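Household Textiles and Storage, Unit 4: Sorting and storing soft headwear
Haruna Hamada, May
Last updated: May
Filed under: Course handouts > Storage > Hats and caps

These notes go with the practical. Read them first, as we shall not go over the sorting rules again in class.

Caps are awkward to store. The peak is stiff and the crown is soft, so a cap thrown into a drawer usually keeps its peak and loses everything else. A cotton crown takes a crease within days and holds it until it is steamed or worn.

Start by emptying the whole lot onto a table. Sort by colour first, then by size, then by condition. Caps of the same colour should be compared side by side, as two that look alike in a heap may be different sizes. Check the sweatband of each one for marks. Anything stained goes to the wash pile and is not boxed. 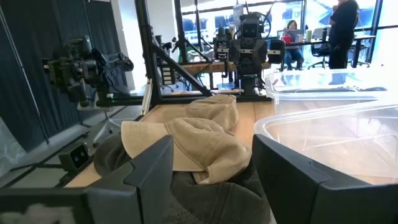 Clear bins are preferred on this course over card boxes, as the contents can be checked without lifting a lid. Line the bottom with one sheet of plain tissue. Open out the crown with your fingers, smooth the folds, and put a loose ball of tissue inside. Lay the first cap with its peak to the left and nest the next one over it. Do not press down.

The Droltby store holds nearly 1,000 caps and works on this method. Flerkholm stacks its caps flat, which saves space, but a stock of 800 there needed steaming before issue. We will compare the two methods in Unit 5.

Labels go on the short side of the bin. Write the colour, the size and the date packed.

For the practical, work in pairs. Bring 2 sheets of tissue each and a soft brush. Written notes on your sorting order, 200 words at most, are to be handed in at the end of the session.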